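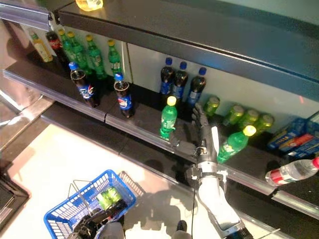

Figure 2. Head camera view during a shelf-picking episode. One hand is open at the middle shelf beside a green soda bottle; the other is at the basket, which holds two green cans.

4.2 Collecting Episodes on the Drinks Shelf

We now turn to the part of the work that took most of our July, and that we came to enjoy the most. The Jandcombe set holds 200 episodes, all recorded at the mock store in Gosesberg, and in each of them the robot is asked to move a short list of drinks from the shelf into a shopping basket on the floor. The operator sees only what the head camera sees (Figure 2), and we gave the learned policy the same view and nothing more. We had planned to add a fixed camera over the aisle, but Reinhold Rieger talked us out of it early on, and we are glad he did.

The view takes some getting used to. The head leans as the robot reaches, so the shelf runs across the picture on a slant and bottles that stand straight seem to tip over. Our first instinct was to level every picture before training. We tried this on 21 episodes and found that the policy reached no better – if anything, it grew a little timid near the front rail – so we left the tilt alone.

Similar packages standing close together were a harder matter. In Figure 2, green soda bottles appear on both sides of the open hand, with dark cola bottles and green cans farther back. A request that names only "the green one" is of little use with a shelf like this, and we therefore asked operators to give each target by its kind and its nearest neighbor. Written this way, the set comes to 1436 separate requests, which we checked by hand over many pleasant afternoons.

Both arms are recorded throughout, including the one that stays down by the basket. The Deák baseline drops the second arm whenever it is idle, while Natell, our own policy, keeps it. We compare the 2 in the next section.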